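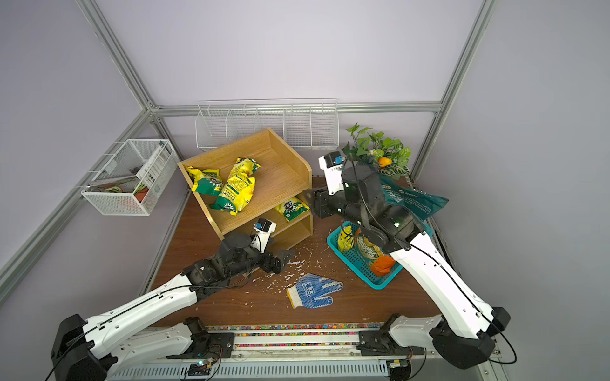
Figure 4.1. Two-arm workspace with a shelf, snack bags and a basket.

Chapter 4
Showing the Task by Hand

In the previous chapter we wrote each motion of the arm as a list of points. For soft packages such a list becomes long very quickly, and it fails when a bag lies a little differently. In this chapter a person shows the task and the arms record it.

We study two ways. In the first, the teacher holds the arm and guides it directly. In the second, called remote control, the teacher moves a separate pair of handles and the arms follow. Both ways give us a recording, which we name a demonstration.

Our main example is the Tanui set, collected by Kibet Nyamweya. It contains 834 demonstrations of shelf work, of which 53 were removed after checking. Section 4.1 begins with the question of what must be recorded at each moment.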